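News > Arts > Interviews

Last updated: Sep 3, 2026

Ostap Nechyporuk on learning to paint again

Ostap Nechyporuk spent 20 years restoring other people's paintings before he showed any of his own. His first exhibition, a group of harbour and river pictures, has just opened at the Kaijage gallery in Pleklow.

"I could match any varnish you put in front of me," he says. "I could fill a hole in a sky so you'd never find it. But I had no idea what to do with an empty canvas. I'd put the horizon in and stop."

He trained under Krešimir Vasić, who ran a small workshop above a chandler's and took in mostly ship portraits. These were plain side views, painted for owners and captains, and few had been well looked after. Nechyporuk says he learned more about rigging than about art. "Krešimir would send a picture back to the bench if a rope went to the wrong mast. He didn't care who had painted it wrong in the first place."

The move to his own work came slowly. In February two years ago he took a room near the old ferry steps and began painting the mud at low tide, always on small panels. Mud suited him, he says, as it is mostly brown and grey and he had spent his working life mixing those. Boats came later, and there are still no people.

Arnel Tiongson, who chose the pictures for the gallery, wanted the panels hung close together in one line. Nechyporuk wanted more wall between them. They settled on two rows, with the largest picture, Slack Water, alone at the far end. "Arnel was right about the rows," he says. "I still think the lighting is too yellow."

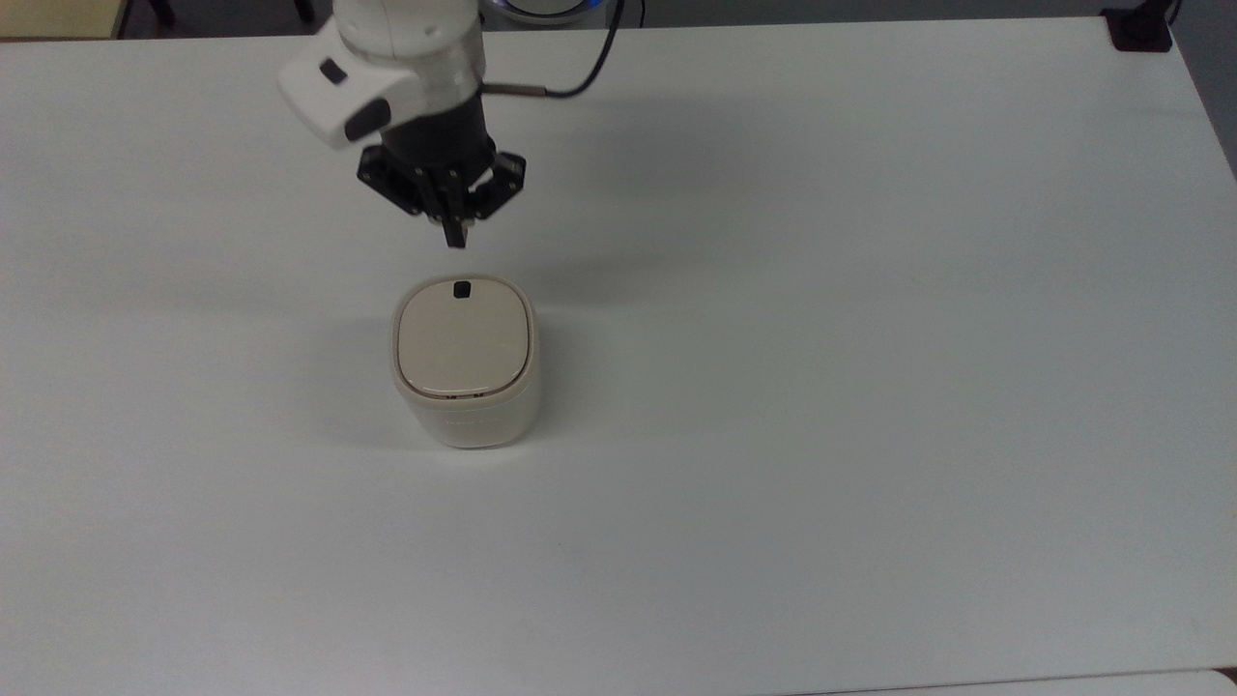 He has kept on three days a week of restoration, and has no plans to drop it. The bench pays the rent, and he likes having someone else's problem to think about when his own picture is going badly. At present that problem is a storm scene with an old tear across the lower sky, repaired at some point with house paint.

Asked what comes next, he mentions a set of 10 panels of the lock gates upstream. Four are done. "The fifth one I've scraped down twice," he says. "It's the green. I'll have another go when the weather turns."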